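Tahira Bugti wrote:
> Do we still need jackets? I thought 413 folds would be plenty.

Hi Tahira, and hello everyone,

Yes please, keep them coming! We're aiming for 1,000 by the end of May, and padded ones are the hardest - the collar won't stay flat for me either.

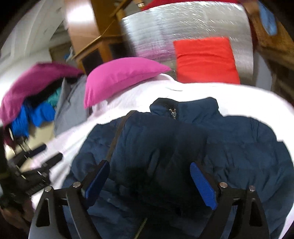
Navy jacket on the bed, the near gripper open.

Do start each take with the fingers open, and spread the sleeves any old way. I'll sort through the new batch on Tuesday.

Warmly,
Adeel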